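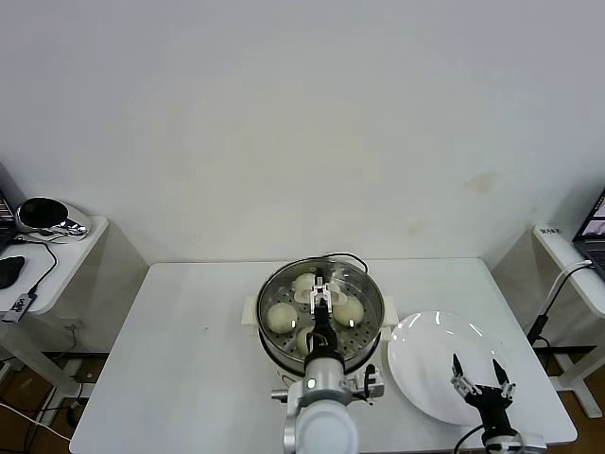
Steamed bun mornings are back at the Wornotham community kitchen, and the first one went so well that the buns were gone before 10 a.m.!

The idea is simple. Drop in from 8 a.m., put your dough in to rest, have a cup of tea and learn how to fill, fold and steam a batch of your own. Plain buns come first (they're the best way to get a feel for the dough), and once you're happy with those you can move on to red bean, cabbage and mushroom, or the sweet pumpkin filling that everyone kept asking about last winter.

There are 36 places at each session, and the kitchen will run 7 sessions between now and December. Electric steamers are set up on the tables, so there's no waiting for a spot at the stove, and buns go straight from the steamer to the plate. Eat them right away with a little chili oil if you can – they really are wonderful that way!

A place costs $6, flour and fillings included. Bring an apron and a box with a lid for anything you'd like to take home. Children are very welcome with an adult, and the little ones make some of the best shapes.

Sign up at the front desk or at the Shetty Street library.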